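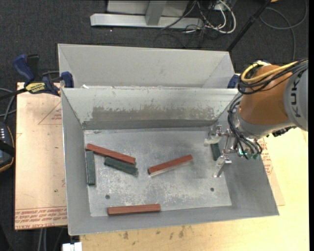
Figure 1. The KUKA arm over the front bin with red and green bars, during grasp collection.

Collecting Grasp Examples for Bin Picking
Project report, Clokix group
Thilini Thambiah, Fergal Flanagan, Tülin Demirtaş
Advisor: Ita Moynihan
10 July 2020

1. Goal

Our project needed a set of labeled grasp attempts to train a model that picks a grasp point from one overhead image. Last year's group trained only on simulated bars, and their model did poorly on the real arm. We decided to collect all of our examples on hardware.

2. Setup

The workspace is two gray metal bins set one behind the other on a wooden table. They are clamped in place, because any shift in a bin means the camera calibration has to be done again. The bars are rectangular and come in two colors, red and green. Color is not given to the model as a label. We use it when we review the images, to tell apart bars that lie close together.

The bin floor was harder to work with than we expected. The metal is scuffed and has two round holes in it, and our first segmentation script marked the holes as objects. We masked them by hand in the calibration image.

3. Procedure

Each session was 60 attempts. One person ran the arm and one person checked the log. For each attempt the script saved an image, chose a grasp point and angle, moved the arm, closed the fingers and lifted. The label was success if the fingers stopped before fully closing and were still open to that width after the lift. After every 15 attempts we stirred the bars by hand with the arm stopped.

Grasp points were random for the first 100 attempts. After that, half were random and half came from the current model. Fergal wrote the sampling code and Tülin wrote the labeling check.

4. Problems

Bars standing close to a bin wall were the main source of failed attempts. The outer finger often had no room, and the force limit stopped the motion. We kept these as failures. In June we also threw out 12 attempts where the saved image was from the previous cycle. Thilini fixed this by waiting for a new time stamp before saving.

5. Remaining work

We still have to collect with the rear bin as the pick bin and retrain on the combined set. The wall cases need more examples at steep angles.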